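Velvet table cover: how to get packing creases out
Forum: Fabric Care and Laundry

clirnska
Posted 22 July 2026
Bought a velvety polyester table cover, Astow brand, 200 cm long. It came folded tight and the creases have not relaxed after 20 days on the table. Label says cool iron. Is that safe on pile?

pilewise
No. Direct contact flattens the pile and the shine is permanent. Steam from the back, cloth hanging, head two inches away.

umar_61
Disagree with "permanent". I have ironed polyester velvet face down on a towel on the lowest setting, more than 20 times, no shine. Cotton velvet is another matter.

pilewise
Face down on a towel is not direct contact. We are saying the same thing.

umar_61
You said no to the iron. The label says yes.

abou zeid
Tumble dryer, no heat, one damp hand towel, 20 minutes. Hang it at once. Brush in one direction when dry — a soft clothes brush, not a lint roller.

pilewise
The dryer will leave random pile marks on a cover that size. I would not.

abou zeid
Mine has been through it every January. No marks that a brush did not remove.

clirnska
Went with steam from the back, then the brush. Color is a teal blue.
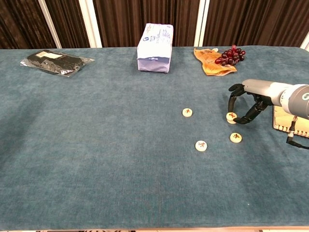

The cover on the table, brown curtains behind.

umar_61
Mottling is normal on that type. Leave it alone.

pilewise
Agreed. Store it rolled on a tube, pile side out.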